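**Legal Technology Practice - Handout 6: Document retention and litigation holds**

Read before the seminar. Bring your copy of the Mornura case file, since we will work from it for the first hour.

## 1. Where we left off

Last session covered how a firm picks a document management system and who should be in the room when it does. The new topic is what happens to the documents once they are in there. Most firms have a retention schedule. Far fewer have one that their software can carry out without somebody stepping in by hand.

A retention schedule says three things about each class of record: what it is, how long it is kept, and what event starts the clock. The third part causes most of the trouble. "Seven years" means nothing until you know whether that is seven years from the last invoice, from the closing letter, or from the date the file was marked closed in the system. Those dates can be months apart.

## 2. Trigger dates

Common triggers:

- matter closed
- final payment received
- client relationship ended
- minor client reaches majority
- appeal period expired

Only the first two are usually recorded in a form the system can read. The others tend to live in an email or in a lawyer's memory. If a trigger isn't a field, the schedule can't run on it. You then have a choice: add the field and make somebody responsible for filling it in, or pick a simpler trigger and keep the files a little longer.

Leif Briem's reading (in the course pack) argues for the simpler trigger nearly every time. I agree with him for small firms. For large firms with estate or family practices I don't think it works, and we can argue about that in class.

## 3. Litigation holds

A hold suspends the schedule for certain records. The duty to preserve generally starts when litigation is reasonably anticipated, which may be well before anything is filed. The hold has to reach:

1. the document management system
2. email, including archived mailboxes
3. chat and meeting recordings
4. personal devices used for work
5. outside vendors holding copies

Number five gets missed. If a vendor has its own deletion cycle, your hold does nothing until the vendor is told and confirms in writing.

**Case: Mornura.** Mornura, a mid-sized property company, received a demand letter in March. Its outside counsel, Zulema Daza, sent a hold notice to 76 employees within 2 days. The notice was clear and short. The trouble was with Psarras, the vendor that hosted the company's chat archive. Its contract provided for deletion after 60 days, and the hold notice did not go to Psarras until the deletion had run. A total of 1032 messages could not be recovered.

Questions to prepare:

- Who should have owned the vendor list, and where should it be kept?
- Was the loss a failure to take reasonable steps? Use the test from Handout 4.
- What would you have put in the Psarras contract at signing?

Do not spend your time on whether the messages mattered. The file doesn't let you answer that.

## 4. Software that claims to do this for you

We will look at two products, Ideck and Flulleo. Both let an administrator place a hold on a matter and both log who did it. They differ in what happens on release. Ideck puts the records back on the original schedule, so anything past its date is queued for deletion at once. Flulleo restarts the review step and waits for a person to approve.

Neither is wrong. The Ideck approach suits a firm that checks its queue every week. If the queue is left alone, records can go the same night a hold is lifted, including records that fall under a second hold somebody forgot to enter. Ask any vendor to show you a release with overlapping holds - on screen, with test data, before you sign.

Védís Hedegaard will demonstrate both systems in the second hour. She has asked that you have your login working before class.

## 5. Group exercise

Groups of four. Each group drafts a one-page hold procedure for a firm with no in-house IT staff. Work out the order of steps on a whiteboard first, then write it up.
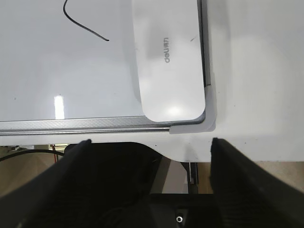
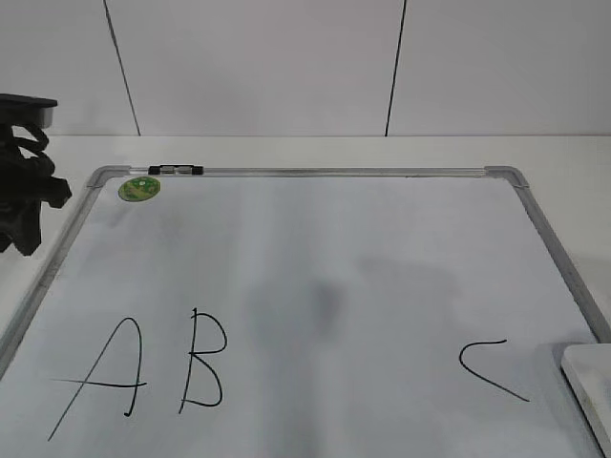
Your page must name a role for every step. "The firm will notify vendors" is not a step. "The records manager sends the vendor notice and files the reply" is. Include a release procedure, and say who signs off on it.

Grading is out of 20: ten for completeness, five for clear roles, five for the release section. Bent Hafþórsson grades the first two parts and I grade the third.

## 6. Reading for next time

- Briem, chapter on trigger events (course pack)
- Nanna Bjarnason's notes on vendor contracts, sections 1 to 3
- Sample hold notice and sample release notice, both in the shared folder

The Bjarnason notes use "custodian" for anyone holding relevant records. The sample notices use it only for named employees. Keep the two meanings apart in your written work, and say which one you are using.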